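Notes for the Ferico talk — textures, lumps and when to stop randomising

(Slot is 2 in the afternoon, straight after lunch. Keep it lively. Drink water before the results slide, not during.)

Slide 1, title

Hello, thanks for coming back in. I'm going to talk about picking things up in simulation, and in particular about what we put underneath and around the thing being picked up. If you were at the Albridge workshop you'll have seen a very early version of this, and I got one of the plots upside down, so please forget that one.

Don't introduce the whole group. They're on the last slide.

Slide 2, the question

So, the usual recipe. You want a policy that closes a gripper on an object using the wrist view. You haven't got the patience to collect everything on the real arm, so you render it. And because your renders don't look like your lab, you throw random textures at every surface and hope the policy learns to ignore them. We've all done it. It works well enough that people stopped asking how much of it you need, or which sort.

What we wanted to know was fairly small. If I have a fixed budget of simulated grasps, should I spend it on more surfaces or on more object shapes? And does it matter whether the surfaces are nasty ones? By nasty I mean textures with long, bright edges in them, the kind that can pass for the outline of an object if you're a network looking at a small picture.

Pause. Ask who here has used plain noise textures. (Usually half the room.)

Slide 3, the setup

Everything runs in Tomunska, which is our own simulator front end, and yes, I'm sorry about the documentation. Parallel gripper, wrist view only, no depth. The objects are lumpy meshes from the Dhillon set, which one of our students built by taking boring convex shapes and roughing them up until they stopped being symmetrical. I like them because there's no obvious right way round to grab one. A mug has a handle and a policy can get very good at handles.

We used 150 meshes for training and kept a separate lot back. For surfaces we had 108 textures, sorted by hand into quiet and busy. The sorting was done over two long evenings with a lot of biscuits and I'd stand by most of it. There's one terrazzo we still argue over.

Slide 4, what the policy gets

Let this one sit for a bit before talking.
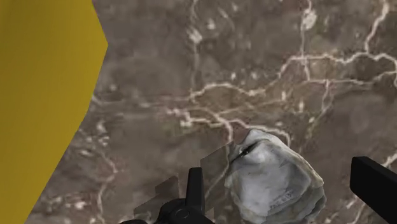

Slide 4: wrist view in simulation, pale lump on veined marble, one finger either side.

I chose this one for the marble. Look at the vein that comes down to the upper left rim of the lump. To you and me that's obviously part of the table. But it's bright, the top of the lump is bright as well, and if you shrink the view down to what the network gets, the two can run into each other. So where does the object stop? That's the whole difficulty in one spot, and you don't get it with a plain grey table.

The other thing to say is how low down the lump sits. The bottom of it is out of view. That's the normal state of affairs with a wrist view close to a grasp, and it means the policy has to do the last bit without ever seeing a complete outline. If it's been leaning on outlines, this is where it comes unstuck.

Don't get drawn into rendering questions at this point. Park them for the end.

Slide 5, the three recipes

We trained the same network three ways, with the same number of grasps each time.

The first recipe is many shapes on quiet surfaces. The second is a handful of shapes on everything we had. The third is the one we ended up liking, where you start quiet and let the busy textures in once the policy is doing reasonably well. It's a curriculum, basically. I resisted calling it that for months and then a reviewer called it that, so fine.

Important bit, say it slowly: the textures change between attempts and never during one. We tried swapping them mid-reach and the policy became terribly timid. It would hover. It looked like somebody trying to pick up a wasp.

Slide 6, results

Point at the left plot first.

On quiet tables the three recipes are close enough that I wouldn't want to rank them. So if your lab has a nice matt bench and always will, you can go and get a coffee now.

On busy tables they come apart. The many-shapes policy gets the height right and the sideways position wrong. It drifts towards whichever bright line is nearest, and then a finger comes down on top of the object. The everything-textures policy drifts far less, but it's clumsy with shapes it hasn't met, and it tends to close before it's properly down. The curriculum one does best of the three on held-out lumps, and it keeps most of that lead on held-out surfaces too.

All of this is over 1,870 test attempts per recipe, all in simulation. Say that clearly. I don't have real arm numbers that I'd be happy to show you yet, because we changed the finger pads halfway through and I don't trust the first half.

Slide 7, the bit that surprised me

We expected the amount of texture to matter most. So we took the busy set and blurred it, which leaves the colours alone and softens the long edges. Most of the benefit went away! Then we did the opposite, and put thin bright lines over quiet textures, and got a good chunk of it back. Cheap, ugly, took an afternoon.

My reading is that colour variety on its own was doing less for us than we'd assumed, and that what helps is having lines around that look like object edges and aren't. I say "my reading" because there are people in my own group who'd put it differently, and one of them is probably in the third row.

(If the room is with me, mention the checkerboard disaster. If not, skip it.)

Slide 8, things that didn't work

Randomising the lights at the same time as the textures. Too much at once, training went flat and stayed flat.

Making the lumps the same colour as the table. I was so sure about this one. It made the policy worse nearly everywhere, and I still can't give you a good account of it.

Training on only the nastiest textures from the start. It never gets going. The policy needs a few easy wins early on.

Slide 9, what I'd do if I were you

Sort your textures, even badly. Hold some back. Bring the hard ones in late. And test on surfaces with lines in them, even if your own bench is plain, as it shows up a lazy policy very quickly.

Slide 10, next

Real arm from October, with printed vinyl sheets laid over the bench so we can match the simulated surfaces properly. After that, two objects touching, which will be horrible.

Texture lists and the sorting are on the Tomunska page. The meshes follow once we've fixed the scale on a few of them.

Likely questions: why no depth (cost, and shiny tables), why not a bigger network (we tried, same ordering), terrazzo (see me afterwards).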